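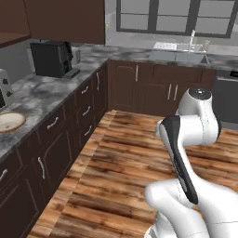 # 1/7/22 - Controller swap, Ploledberg kitchen, simulated arm

Goal: run the Prokel joint-space controller and the Sales Cartesian controller on the same arm and the same stock hand, in the same kitchen, with the same seeds, and decide which one goes into the January build. Hand comparison comes later. I don't want two things changing at once.

## Setup

- Simulator: Zedis, release 2, physics step left at the default
- Scene: Ploledberg kitchen, marble counters, plank floor, one window light preset
- Arm: white arm model, unmodified masses
- Hand: stock parallel hand, rubber pads in the contact table
- Start pose: folded, links stacked, same joint values for every episode
- Cap: 3000 control steps per episode, then the episode counts as a miss
- Episodes: 276 per controller, identical seed list

Seed list is checked in next to the config. Do not regenerate it. The generator script picks up the object library at whatever revision is on the machine, and the library changed over the break.

First thing after launch, before any timing: hold the start pose under each controller with gravity on and watch the joint error. Prokel settles and stays. Sales settles too, but there is a slow creep in the elbow before the null-space term takes over. It never gets large enough to matter for reaching. It does matter if anyone compares first-image observations between runs, because the elbow is in a slightly different place by the time the first observation is logged. Workaround for today was to log the first observation before enabling the controller. Proper fix is to set the null-space reference from the start pose file. It is currently taken from whatever the joint state is at enable time, and that is the source of the creep.

## Task A - fridge shelf

Doors already open at reset. Target is a small object on the lower shelf of the upper compartment, with a second one near it as a distractor. The approach is from across the floor, and the hand has to get past the open doors without touching the racks on the inside of the right one.

This is mostly a test of how each controller handles a long straight reach with the wrist nearly level. Prokel plans in joint space and the hand path bows. With the right door open, the bow goes toward the racks. I had to add a via point in the middle of the opening. Sales goes straight in, as expected, and then slows down badly near full reach when the damping kicks in.

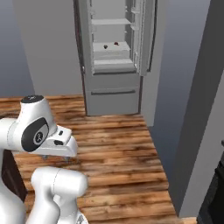

Task A, hand empty, fridge doors open, both small items on the shelf.

The numbers that matter: Prokel with the via point completed 142 of the 276. Sales completed fewer, and most of what it lost was to the step cap. I replayed a handful of those with the cap lifted and it does get there eventually. So the comparison depends on how much we care about time. For the build we care, since the downstream planner times out at the same cap.

Prokel's misses are a different kind. The hand gets to the shelf in good time, and then the fingers come down with a small yaw error and push the object toward the back. Objects this small leave almost no margin. The pads are wider than the thing being picked. I checked whether the yaw error comes from the via point and it seems to. Going through it with a nonzero wrist velocity leaves the wrist joint slightly behind, and the final segment is too short to recover. Forcing a stop at the via point cleans it up on the seeds I tried, at the cost of extra steps. Not rerun in full yet.

Distractor picks happened under both. That is target selection and has nothing to do with the controller. Logged separately and left out of the comparison.

One more thing on the fridge. The collision mesh for the door racks is a single convex hull per rack, so it fills in the space where a bottle would go. Contacts get reported well before the hand looks close to anything. Several Prokel episodes ended on a "collision" with that hull. I counted them as misses to keep the rule simple, and both controllers run against the same mesh. If the mesh gets decomposed the whole table has to be rerun.

## Task B - carry over open floor

Pick a small object, bring it across the floor area between the counter run and the island, hold over the goal. Looking for slip, tilt, and how much the hand swings when the lower links reverse direction.

Settings common to both:

1. Grip force at the default, no force ramp.
2. Object friction from the library, not overridden.
3. Speed limit the same in joint terms for Prokel and in tip terms for Sales. These are not equivalent. I matched them on a straight move in free space and left it at that.
4. Orientation hold on for Sales. Prokel has no orientation hold, only the goal orientation.

Item 4 is where most of the difference shows up. Under Sales the hand keeps its angle through the carry. Under Prokel it rolls through the middle of the move and comes back at the end. With a box-shaped object nothing happens. With the cylinders, the roll is enough to make the object turn between the pads, and it arrives at the goal tilted relative to the hand.

The overhead-ish view is poor for judging this. The hand covers the fingers for a good part of the carry, and what sticks out underneath could be gripped, slipping, or just passing by, as far as a person at the screen can tell. I went to the contact log for every episode I was unsure of. Suggest we stop labeling slip from video at all.
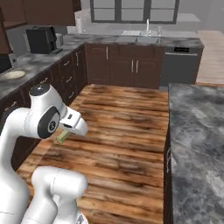
The contact log has its own problem, though. It reports a contact pair per physics step, and the small translucent objects in the library have a contact margin that is larger than for the opaque ones. No idea why. Somebody probably copied the glassware settings. The effect is that a cylinder can be listed as touching a pad when there is still a gap. I filtered on contact force instead of contact flag and the results stopped contradicting each other.

After the filter: Sales holds the cylinders better, clearly. Prokel is ahead on everything else, mainly by being faster and by never running into the damping. Swing at reversal is slightly worse with Prokel. It goes away if the jerk limit is lowered, and the lowered limit did not push any of the episodes I tried past the cap.

## Things that cost time today

- Sales reads joint limits from its own file. The file had the wrist limit from an older arm revision. The first batch was thrown out.
- Zedis caches the compiled scene. Changing the hand's pad friction did nothing until I cleared the cache. There is no warning.
- The island side is a single thick collision box, fine for carrying past it, but the elbow clips it when the arm is based close in. Moved the base away from the island for both controllers and restarted the batch.
- Log folders are named by launch time only. Renamed by hand so the controller is in the name. The launcher should do this.

## Where this leaves it

Prokel for the build, with the stop at the via point and the lower jerk limit. I would like orientation hold added to it, even as a soft cost along the path. If that works on the cylinders there is no remaining reason to keep Sales in the loop for these two tasks. For anything that needs a straight tip path, drawers for example, Sales should stay available, and I have not tested drawers at all.

## Open

- [ ] Full rerun of Task A with the stop at the via point, same seed list
- [ ] Null-space reference for Sales from the start pose file
- [ ] Ask who owns the object library about the contact margin on translucent objects
- [ ] Decompose the door rack mesh - do this before the rerun or not at all
- [ ] Drawer task, both controllers
- [ ] Hand comparison, only after the controller is frozen
- [ ] Correct the wrist limit in the Sales file in the shared repo, it is only fixed on my machine

Raw logs are on the shared drive under the Ploledberg folder. The discarded first batch is there too, marked as such. Please don't average it in.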